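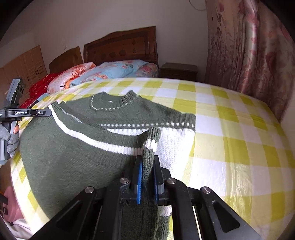 Filed under: Workshop Log, Fibers

21 March 2019

Wool shrinkage, batch two. Ezequiel P. wants it written down this time, so I am writing it down.

Swatches cut from the Alcaraz yarn, knitted plain, no ribbing, edges bound. Washed at the warm setting with the Fliltent soap, then dried flat on the rack by the window. Target was no more than five percent across the width. Swatch A came in at four. Swatch B came in at four. Swatch C is now a coaster.

I suspect C went through with the towels. Raimonds says he would never put a swatch in with the towels. The lint on C has its own opinion.

Spin speed: the dial says 1,000. I put the tachometer on the drum and got 829, three times running. So either the dial is an optimist or the belt is slipping. Abilio looked at the belt and said "it's a belt," and went to lunch. Ordering a new one from Hukitz anyway. The last one took until September and arrived in the wrong length, with a nice note.

Does drum speed matter for felting? Sang thinks very little, and that it's mostly the rubbing while the wool is soaked, plus the jump from warm wash to cold rinse. I half agree. The cold rinse can be softened by filling the tub by hand from the mixer tap, so I did that for swatches D and E. D: three percent. E: three and a half, though I had to measure it twice because the first time I used the ruler with the missing end.

Throw out the ruler with the missing end. I wrote this in the last entry too.

Color: a little bleeding from the dark skein on the first wash, almost none on the second. Rinse water the shade of weak tea. Vinegar made no difference that I could see, and the room smells like a pickle.

Still to do:
- 300 g load with ballast, same soap, hand-filled rinse
- ask Cantero where the Jetomell net bags went
- repeat C, alone, under guard
- label the pins (blocking / not blocking / bent)

Raimonds wants to try the next set with no soap at all. Fine, but he knits his own swatches. His tension is tighter than mine and I'm not having it in my averages.

3 min read
2 comments · 11 shares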